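Green Sheets, Blue Clips and a Bed Full of Denim

I have become a person with opinions about bedsheets! I used to own one set, white once upon a time, and when it was in the wash I slept under a blanket on the bare mattress like a student. Then February came and I got it into my head that the big room needed some color, and that the cheapest way to get color into a room that size was to put it on the largest flat thing in there, the bed.

So, sage green. Pale, a little dusty, closer to the inside of a cucumber than to any actual sage I've ever grown. I ordered it from Plinunby after going back and forth for most of an evening between this one and a rust color (I still think about the rust), and I am so happy with it. Against all that gray floor it looks like somebody opened a window.

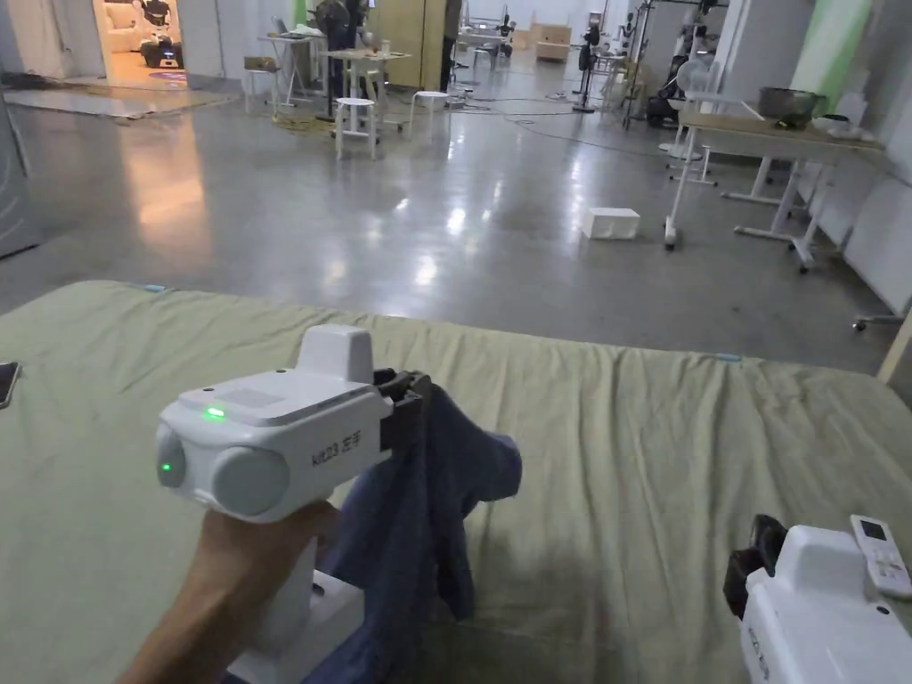

5 min read

I'm going to talk about laundry for a while, so get a drink.

The bed is where I sort. I know there are people who sort on a table, or on top of the dryer, and Maribeth Yap, who lives downstairs and irons her dish towels, does it all standing up in the hallway. But a mattress is the best work surface in any home. It's wide, it's soft, nothing rolls off, and if you dump everything on it in the morning you absolutely have to finish before bedtime. I've tried the armchair. The armchair lets you put it off for a week.

Denim first, always. Denim comes out of the basket in the worst state of anything I own, all scrunched into itself, with the legs of one thing stuffed down the legs of another, and if I leave it until last I've run out of patience and it goes into the drawer as a ball. So I pull it onto the sheet while I'm still fresh. Shake it hard, once, holding the waistband. Lay it flat, pull the pockets straight from the inside, run a hand down each seam. Then fold it lengthwise with the seat tucked in so you get a proper rectangle, and after that it's up to you. I do thirds. Benedek rolls his and swears by it, and his shelf does look great, I'll give him that.

After denim come the T-shirts, which I find almost relaxing, and then towels. Socks are last. I have no system for socks and I've stopped looking for one.

The whole thing takes me 40 minutes with music on. It used to take longer, and the reason was the sheet.

You know how it goes. You lean on the bed to reach something, you drag a pile toward you, you kneel on a corner, and the sheet comes with you. By the time the towels were done I'd have a bare strip of mattress on the far side and a big wad of fabric under my knees, and I'd have to lift every finished pile off to fix it. My old one had elastic that had given up years ago. The green one is a lovely generous size, but it's quite happy to wander too.

Enter the clips! I'd seen them in the hardware place on my corner (Bíró, the one with the buckets outside) and assumed they were for tablecloths at picnics. They may well be. They're small and light blue, and they go along the edge of the bed wherever the sheet likes to creep. I put mine on the long side, the one that faces out into the room, with a good stretch of sheet between them. Set them too close together and the ends are free to slide. I learned that on the first night.

They do not give you a smooth sheet. I want to be clear about this because I got an excited message from Piroska after I told her about them, and she was picturing a hotel bed. Mine still wrinkles. It has long creases running down it more or less all the time, and I like it that way, it looks slept in and friendly. What I wanted was an edge that stays at the edge, and that I've got.

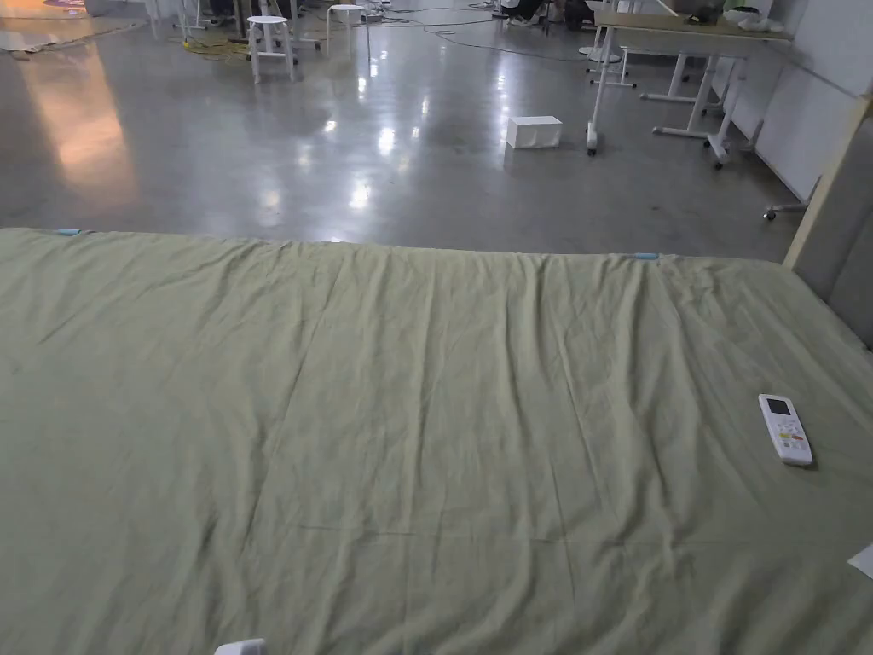 Sage green sheet, light blue clips along the far side, and the AC remote.

The remote, yes. It lives on the bed. I've bought it a little wall holder, I've given it a spot on the shelf, and it always comes back to the mattress, because that's where I am when I decide I'm too warm. White on green, at least I can find it now. On the old white set I once spent a good part of an evening hunting for it, and I'd been sitting on it.

A few words about the floor too, while we're here. The polished concrete came with the place (the whole Wollarden building has it) and I had doubts when I moved in. It scuffs, and it shows every streak from the mop. But in the evening the ceiling lights turn into these long bright smears across it, and when the next room is lit up there's an orange glow that comes creeping over the floor toward the bed, and I would not trade that for carpet. It does mean anything I drop is instantly cold and instantly dusty, so another point for sorting on the mattress.

I like the green next to the side panel as well, which I hadn't planned at all. The panel is gray and padded with a strip of light wood along the edge, and on the product page I thought it looked a bit like office furniture. Beside white sheets it did. Beside the green, the wood warms right up. I keep walking in and being pleased about it!

Things I'd still like to sort out: a second sheet in the same color, so wash day isn't a race. Something for the pillows that isn't green, maybe that rust after all, or a mustard? And I'd love to know what people do with heavy jeans in a humid spell, when they never seem to get completely dry at the waistband. I turn mine inside out and hang them by the hems, and the pockets are still damp the next morning.

If you have the same clips and you've found a way of using them at the corners, please tell me in the comments. Mine ping off the corners every time, and one of them went under the bed last night and I haven't gone in after it yet.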